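Vulberg Players

The Vulberg Players are an amateur theatre company based in Vulberg, a market town in the Liu valley. The company puts on 2 full-length productions a year, in March and November, along with a shorter programme of one-act plays in summer. It has 18 acting members and a larger group who help with sets, costumes and front of house.

History

The company grew out of a reading circle that met above the Sokik grain store. Its members read plays aloud for several winters before staging one, a short farce called The Miller's Second Hat, in the store's loading hall. The audience sat on sacks and benches. Later productions moved to the parish school, and then to the Paltia, a former cinema that has been the company's home ever since.

The early repertoire was almost entirely comedy. Serious drama was added after a change of director, and attendance fell for a few seasons before recovering. Since then the usual pattern has been a drama in spring and a comedy or musical in autumn.

The Paltia

The Paltia has 564 seats, though the balcony is closed for most performances and only the stalls are sold. The stage is wide but shallow – a legacy of its use as a cinema – and there is no fly tower. Scenery has to be brought on from the sides, and most productions use a single set throughout. Dressing rooms were added in an extension at the rear, which also holds the workshop and the costume store.

The costume store contains more than 1,000 items, many of them made by members. Schools and other societies in the Liu valley may hire from it outside the production periods.

Productions

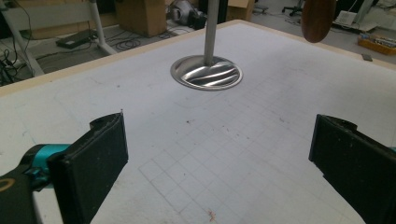
Set design for each production begins with a floor plan, drawn to scale and agreed with the director before any building starts. Because the Paltia stage is so shallow, furniture and doorways are placed on the plan first and the walls fitted behind them. A surface marked out in squares, like the white tabletop with its pale wooden border, helps in judging distances when pieces are moved about on a small scale. The finished plan is then taped out at full size on the rehearsal room floor.

Rehearsals last ten weeks for a play and fourteen for a musical. Music is normally provided by a small band drawn from the town, seated at floor level to the left of the stage.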